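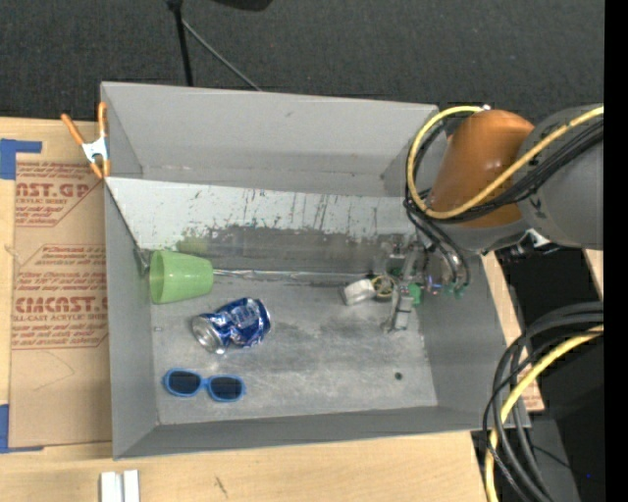 Questions we get about the Pretavance Tool and Kitchen Library

Last updated 15th June

We get a lot of the same questions at the desk and by email, so Weidong Wan sat down with a pot of tea and typed up the answers. If yours isn't covered, do write to us. We really don't mind, and we usually answer within a day or two.

What can I borrow?
Mostly the kind of thing you need twice a year and don't have a closet for: folding tables, cake stands, big stockpots, picnic cups and plates, pasta rollers, hand tools, a couple of carpet cleaners, and a tall ladder that everyone seems to want in the same week of March. We have some 400 things on the shelves, and the full list is in the binder by the door as well as on the website.

Do I have to live in the neighborhood?
No, you don't! We started out for the streets around Osei Park, and most members still walk here, but people drive over from Jurnetti too and they're just as welcome. All we ask is that you can bring things back in person.

How much is membership?
It's $50 for a household for the year, and everybody under your roof can use the card. If that's a stretch right now, please tell whoever is at the desk. There is a lower rate of $19 and we won't ask you to prove anything to get it.

How long can I keep something?
A week for most items, and two weeks for picnic and party sets, which tend to go out before a weekend and get washed long after it. You can renew once by phone if no one else is waiting.

Does it need to be clean when I bring it back?
Yes please. A rinse and a wipe is fine for tools, and anything that touches food should go through hot soapy water. We wash the kitchen things again ourselves before they go back on the shelf, so don't lose sleep over a water spot.

What if I break it or lose a piece?
Tell us, that's all. Things wear out, and a scuffed pan or a missing cup is part of lending to people who cook. For the pricier items (the carpet cleaners, the stand mixers) we may ask you to share the cost of the repair, and we'd talk it over with you first.

Can I donate things?
We'd love to hear from you, but please call before loading up the car. We're always glad of sturdy plastic picnicware, clamps and extension cords. We can't take baby car seats, glass bakeware with chips in it, or any more bread machines for the time being.

Where do I park?
Behind the building, off Prutis Lane. The spaces by the bakery belong to the bakery, and they do notice.

Can I reserve ahead for a party?
You can, up to two months out. Call or stop in with your date and a rough idea of how many guests you're having, and we'll put your name on the shelf tag.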